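Tatton Walking Football: Frequently Asked Questions

Last tidied up in July by Gemma Hartley, who takes no responsibility for the bits she didn't write.

What is walking football?

Football, with walking. You may not run, jog, or do that stiff-legged shuffle that you believe the referee can't see. One foot stays on the ground at all times. The ball is kept below head height, and so, we ask, are the elbows.

When and where do you play?

Monday evenings on the small pitch behind Prendergast Road, warm-up at 6.45, kick-off when the argument over bibs has finished. We play all year. Frost stops us, rain doesn't, and fog is decided by whether the goalkeepers can see each other.

How old do I have to be?

Fifty for men, forty for women. We don't ask for proof. If you look 28 and have your own shin pads with your initials on, we may ask for proof.

How many a side?

Seven when we can get them. If 11 turn up, one team gets the extra player and the other gets Ottmar Hollmann, who counts as one and a half until half past seven and then sits down.

What does it cost?

The first session is free. After that you pay on the night, in the tin or by card if the reader is in a good mood. Annual membership covers insurance and entry to the Grustmont Cup, and you can spread it over 10 months. Shirts are extra and come in two sizes, both wrong.

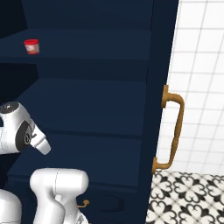 Kerstin Diekmann writes that the free session ought to be two free sessions. Her first was spent entirely in goal, she says, and she went home none the wiser about whether she liked football. It has gone on the agenda for the next meeting. Until then, anyone who spends their whole first night in goal can have another one on the house.

I haven't played since school. Will I be hopeless?

Probably, for three weeks. The passing comes back first, then the complaining. Most new players are caught out by the walking: your brain sees a loose ball and sends for legs you no longer own. Every one of us has given away a free kick that way and most of us still do.

What happens if I run?

Free kick to the other side, always indirect. Do it three times and you have two minutes off, standing by the fence with whoever else is in disgrace. Kai Fuchs holds the record and would like it known that he has a long stride.

Can I slide tackle?

No. You would also have to get up again.

What should I wear?

Trainers or boots with moulded soles. Metal studs will ruin the surface and the groundsman's evening. Shin pads are compulsory. Glasses are fine if they're sports ones or you don't much care for them.

I've got a dodgy knee / hip / heart. Can I still come?

Ask your doctor first, then tell whoever is running the session. There is a short health form, which stays in the kit bag and is read only if you're lying down. We stop for water every quarter of an hour, and you can come off at any point without giving a speech.

Do you play matches against other clubs?

A few friendlies in spring and the Grustmont Cup in the autumn. Last time we lost the semi-final to Kivitz on penalties, after a goalless draw that roughly 510 people are now said to have watched. The touchline holds sixty.

Who picks the team?

Edeltraud Reinholz, for the cup. Turning up on wet nights counts in your favour. Emailing her your goal tally doesn't.
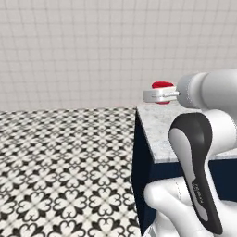

Tiled wall, patterned floor and a marble-topped cabinet.

Is there anything afterwards?

Tea and whatever is in the biscuit box. The pub later, for those who can manage the step. You're welcome at either, whatever the score, although goalkeepers who have let in more than four generally get the first round bought for them.

How do I join?

Come along at 6.45 and ask for Gemma. If you'd like to borrow shin pads, let us know the day before and we'll look out a matching pair.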